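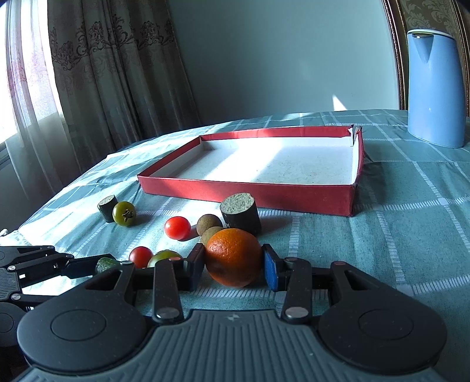

Events > Open Days > Safety Checks

Helden Open Day, Arkport: Gripper Table Checklist
11 January 2020

1. Tablecloth flat, no folds at the front edge. OK. Some wrinkling near the kettle, smooth before visitors come in.
2. Finger pads seated, no tears. OK.
3. Pivot pins flush. OK. Wipe dust off the dark housings.
4. Kettle unplugged and empty. Comment: move to the side counter. Repeat from July.
5. Red box. Corner torn. Tape it or swap it.
6. Glare from the window. Comment: draw the curtain before the first group.
7. Visitor grip talk given (hands on the body, fingers clear of the links). Use Gellov card 44.
8. Produce washed, none to be eaten after handling. Sign still missing.

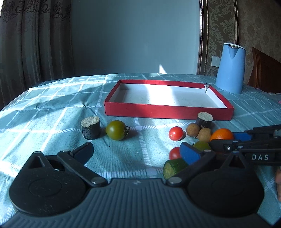 Can visitors work both grippers at the same time?
Two people may, one gripper each, with a staff member at the table.

9. Walkway kept at 1000 mm. OK.
10. Room 201 fire door clear. OK.

Items 4, 5 and 8 open. Send the form to the Grabowska office, ref. 773.

We use cookies to improve your visit. Accept | Settings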